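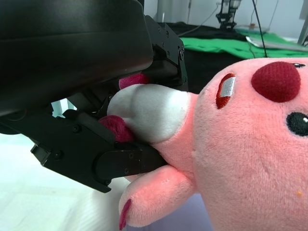 Grandthorpe Toy and Household Library
Progress report for the period ending in June
Prepared by Smaranda Cozma for the Lockyer Fund

1. Short overview

In this period the library moved from the trial stage to regular opening. We lend toys, games and small household items to families in Grandthorpe and in the villages on the Cikbridge side of the river. At the end of the period we have 127 registered families. The target in our application was 100 by the end of the year, so we are ahead on this point. On two other points, repairs and the evening opening, we are behind, and I explain this below.

2. Membership and lending

Most families come every second week. The usual loan is three or four items. In the trial stage parents borrowed mostly for children under five, but now we see more requests for board games and building sets for older children. We did not plan for this and our shelf for ages eight to twelve is almost always empty by noon. With the agreement of the Fund we moved a part of the budget for baby items to this age group.

The return rate is good. In the whole period 9 items were not returned, and for four of them the families have promised to bring them after the school holidays. We decided not to charge a fee for late return. Roxana Ardeleanu calls the families by telephone instead, and this works better than the letters we were sending in winter.

3. Cleaning and safety checks

This part of the work takes more hours than we wrote in the application. Every soft toy is washed at the temperature on its label and dried fully before it goes back on the shelf. Hard plastic items are washed with dish soap, rinsed and left overnight. After that one person checks seams, eyes, buttons and battery covers, and signs the card.

We calculated about 32 minutes for one full bag, from the return desk to the signed card, without the drying time. In the application we used the number 20. For the next period I propose to correct the plan and to count the real time.

Soft toys without a label were a problem. We do not know the filling and we cannot be sure how to wash them. From May we accept only soft toys with a readable label, and the others are given back to the donor in a friendly way.
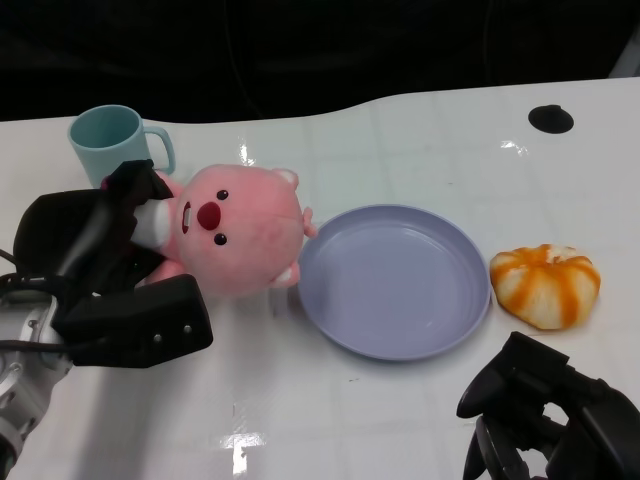
Despina Ardeleanu asked at our last meeting if the rule about labels is too strict, as many good toys lose their label in the first year and families feel a little hurt when we refuse them. Her proposal is to keep a separate box where such toys can be taken home for free, without a loan card. We will try this until autumn and report the result.

4. Repairs

The repair table was planned for twice a month. It opened only once a month, as we have one person who can do electrical repairs and he was ill for a part of the spring. Wyn Foulkes has now finished the basic course in Brurnano and can take the simple cases – loose wires, battery contacts, broken switches. Sewing repairs are going well and there is no waiting list for them.

5. Evening opening

We tried the evening opening at 6 p.m. for five weeks. Few families came. Parents told us that this is the hour for dinner and bath, and that they would prefer early morning, before work. The room is free from 7:30, so we would like to test this in the next period. No extra cost is expected.

6. Money

The spending follows the budget in all lines except cleaning materials, which are over by 187 dollars. The difference is covered by a saving on printing. The full table and the receipts are in the annex sent by Kaisu Kallio.

7. Plan for the next period

– Open the early morning hour and compare it with the evening results.
– Bring the repair table to twice a month.
– Buy more games for ages eight to twelve.
– Make a shorter loan card. The present one has two pages and parents with small children do not have time to read it at the desk.

We also ask the Fund to confirm if the change between budget lines described in part 2 needs a new signature, or if the email from April is enough.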